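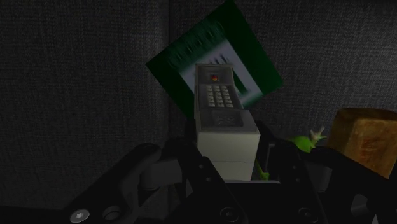

Pascal Bauerfeind holds that a reserve cargo ship which has not left its mooring in two years should be struck from the list and sold. His reply to my earlier note on lay-up policy was short, and the main point was that a hull that cannot sail on notice is a cost with a flag painted on it. He would keep the newest ships, scrap the rest, and charter commercial tonnage when the need comes up.

I think he is wrong on the charter question and half right on the scrapping. The two should be argued apart.

## What a lay-up berth buys

A ship in reserve is kept at a stated level of readiness. The level sets how many days may pass between the order to activate and the moment the ship is ready for sea with a crew aboard. A ship held at five days needs a small crew living aboard, warm machinery spaces, and regular runs of the main plant. A ship held at thirty days needs dry air in the hull, cathodic protection, and someone to walk the decks. The difference in yearly cost is large, and nearly all of it is labor.

Critics tend to take the cost of the first kind and the performance of the second and divide one by the other. The result is bad, and it describes no ship in any fleet.

The Weswood anchorage is the usual target. Its ships are held at the long notice, and they were never promised at the short one. When the *Kesex* was called up for a test activation and took longer than planned to raise steam, the delay was treated as proof that the whole anchorage was dead weight. The report tells a narrower story. The boilers were sound. The hold-up was in the feed pumps, where the seals had dried out, and in the crew list, where two licensed steam engineers had to be found and flown in. Seals are cheap. Steam engineers are a real problem, and one that scrapping the *Kesex* does nothing for, as the newer steamships in the reserve draw on the same short list of people.

## The charter argument

Chartering looks good on paper when rates are low. Rates are low when nobody needs ships. In a crisis large enough to call up the reserve, every shipper with cargo near the trouble is bidding for the same tonnage, and the war risk premium is added on top. An owner may also decline. A foreign owner may be told to decline by his own government, and a contract clause will not load a vehicle deck.

There is also the matter of type. The commercial market builds container ships because that is what trade wants. Military cargo is heavy, wheeled or tracked, and often bound for a port with no working cranes. It wants ramps, strong decks, and ship's gear. The old breakbulk ship that Bauerfeind would sell can lift its own cargo over the side onto a lighter. A modern box ship of three times the size can't discharge at all without a terminal.

He cites the Jokside exercise, in which one chartered ship delivered 1,492 short tons of equipment on schedule. I accept the figure. The load was booked well in advance, in peacetime, into a port with full services. It shows that a charter works when conditions suit a charter.

## Where he is right

Some of these hulls should go. Age by itself is a poor test, but plate thickness is a good one, and the surveys are plain enough. A ship that needs major steel renewal before it can hold a certificate is not a thirty-day ship, whatever the register says. Carrying it at that level misleads the planners, who count its deck space toward a lift it cannot make.

Ayana Araya has proposed a third status, between reserve and disposal, for ships kept only as a source of parts. I would support it with a limit on time. The Matsuda yard strips such ships well, and a matched set of pump casings or a reduction gear of the right pattern can't be ordered new. But a parts ship sheds paint and leaks at the stern tube like any other, and without a fixed date for removal it will sit in the row until it becomes somebody's cleanup bill. There are examples at Weswood now.

## Crews first

If money is to move, I would move it from paint to people. A standing roster of 800 mariners, paid a modest retainer and called up for one activation a year, would do more for real readiness than any change in the number of hulls - and it would serve the chartered ships too, should Bauerfeind get his way. The roster should be weighted toward engineers. Deck officers can be drawn from the active trade with little retraining. A steam watchstander cannot, and the schools have nearly stopped turning them out.

The activations should be run without warning, and the results should be published by ship, with the notice level printed beside the time achieved.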